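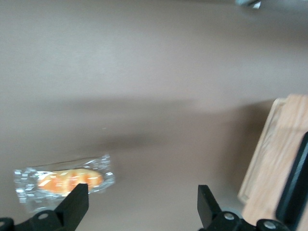
A small snack in a clear plastic wrapper on a tabletop.

The Long Life of the Clear Wrapper
How a thin sheet of film changed the way shops, workplaces and households handle food

Thu 28 May

The single-portion snack is one of the most ordinary objects in modern life. It is sold at filling stations, handed out on trains, placed on hotel pillows and dropped into school lunches. Most people open one without looking at the packaging at all. The film that surrounds it is nevertheless the product of a long history, and its future is now the subject of serious discussion among manufacturers, retailers and the towns that must dispose of what is left behind.

The town of Flimgate has more reason than most to take an interest. For much of the last century its largest employer was the Wandel works, a bakery and confectionery plant on the north bank of the river. At its height the works employed 700 people across three shifts. Biscuits, filled wafers and small cakes left the loading docks every morning for grocers throughout the region. The plant closed its last oven line some years ago, but the packing hall still stands, and the Flimgate Museum of Trade now occupies the ground floor.

The museum's current exhibition follows the portion pack from its beginnings to the present. It has drawn on the Wandel company records, which include order books, packing room rules, sample sheets and a nearly complete run of trade catalogs. Together they give an unusually full account of how one regional firm moved from the open tin to the sealed wrapper.

From the tin to the packet

Before the wrapper, there was the tin. Biscuits traveled in large square containers, which the grocer opened on the counter and sold by weight. The customer took the goods home in a paper bag. The tins were returned to the bakery, washed, relabeled and filled again. The Wandel order books record a deposit on every tin, and a good deal of the surviving correspondence concerns tins that did not come back.

The system had strengths. It produced little waste, and it allowed a household to buy as much or as little as it could afford. Its weaknesses were equally plain. Goods at the bottom of the tin were often broken, and a tin opened on a damp day could be spoiled by the end of the week. Grocers sold the broken pieces cheaply, and several older residents who contributed memories to the exhibition recalled being sent to ask for them.

Waxed paper was the first answer. It kept out moisture and could be folded around a small stack of biscuits by hand. The packing room rules from this period set out the method in detail: the direction of the first fold, the tuck at each end, the placing of the label across the seam. New workers practiced on wooden blocks cut to the size of the product. Twenty-one of these blocks survive in the collection, many of them rounded at the corners from use.

Clear film arrived later and was at first reserved for the more expensive lines. It cost more than paper, tore without warning and was difficult to seal. Its advantage was that the customer could see what was being bought. The company's catalogs from these years give great attention to the appearance of the goods. Icing became neater, and wafers were cut to sharper edges. A product that had once been hidden in a tin was now expected to sell itself from the shelf.

The packing hall

The change in material brought a change in work. Hand folding had employed long rows of packers, most of them women, who were paid by the tray. The first wrapping machines were installed at the end of the hall farthest from the ovens, where the air was cooler and the film behaved more predictably. Each machine required an operator, a feeder and a mechanic within calling distance.

The machine logs are among the most detailed documents in the archive. They record every stoppage, with the cause and the time lost. Film breaks account for many of the entries, followed by crumbs in the sealing jaws. One entry notes 47 stoppages in a single shift and is followed by a short remark that the reel was sent back to the supplier. The tone of the logs is patient. The men and women who kept them clearly regarded the machines as something to be learned over a period of years.

Noise was a common complaint. So was static, which caused the cut film to cling to sleeves and to the sides of the trays. The company tried damp cloths, copper strips and a change of uniform before settling on a better supply of moist air to the hall. The brass vents installed for that purpose remain in the ceiling and have been left uncovered for visitors.

A change in habits

The sealed single portion did more than protect the product. It changed when and where people ate. A biscuit from a tin belonged to the table and the teapot. A wrapped one could be carried in a pocket, kept in a drawer or bought from a machine. The Wandel sales reports show the shift clearly. Orders from grocers held steady for many years, while orders from canteens, railway kiosks and cinemas grew in almost every season.

Workplaces were an important part of this trade. The firm supplied a mixed box intended for offices, with a printed card suggesting that it be placed beside the kettle. The box remained in the catalog until the final year of production. Former customers have told the museum that the contents disappeared in a fixed order, with the plain varieties always last.

The change was not welcomed by everyone. Letters to the local newspaper complained of wrappers in the park and in the river. School authorities objected to the sound of them in class. The company responded with a printed line on each pack asking the customer to dispose of it with care, and it paid for a number of bins along the river walk. Two are still in service.

The question of waste

The difficulty with clear film lies in the qualities that make it useful. It is light, strong and resistant to moisture, and it is often made of several thin layers joined together. Each layer has a task. One may hold out air, another may carry the seal and a third may give the surface its shine. Once joined, the layers are hard to separate, and small pieces of film are easily lost during sorting.

Stitum, a packaging research center located on the former Doherty rail yard east of the town, has made the problem one of its principal areas of work. The center tests film made from a single material, which can be recovered more readily, and paper with a thin protective coating. It also studies how long such materials keep food in good condition. A wrapper that can be recycled but allows its contents to go stale may increase waste overall, given the grain, sugar, fuel and labor already spent on the food inside.

The center's test room contains shelves of plain biscuits sealed in different materials and stored at controlled levels of heat and humidity. Samples are opened at fixed intervals and examined for texture, moisture and smell. In its most recent series the center prepared 700 packs, and the results will be shared with bakeries in the region later in the year.

Early findings suggest that there is no single replacement for conventional film. Dry goods with a short shelf life perform well in coated paper. Filled or iced products need stronger protection. The center has therefore advised producers to begin with the product and its likely journey, and to select the lightest wrapping that will serve.

Some shops in Flimgate have returned to an older arrangement. A grocer on the market square now sells biscuits loose from glass jars, and a bakery near the station offers a small discount to customers who bring their own containers. Both report steady demand, although neither expects loose sales to replace packed goods. Customers who are traveling, or who must avoid certain ingredients, continue to rely on a sealed and labeled pack.

Keeping what was meant to be thrown away

Preserving wrappers presents the museum with difficulties of its own. Early films shrink and turn yellow, and some give off acids that damage neighboring items. The collection is stored flat between sheets of neutral paper, in the dark, and brittle pieces are handled as seldom as possible. Several of the best examples came from a scrapbook kept by a packing hall employee, who had pasted in one wrapper from each new line along with the date and the name of the machine that made it.

The museum continues to seek material from the later years of the works, especially seasonal packs and printed film from the last decade of production. Residents who hold such items are invited to bring them to the front desk during opening hours, preferably unfolded and without adhesive tape. The exhibition remains open through the summer, and the restored wrapping machine is run each Saturday afternoon.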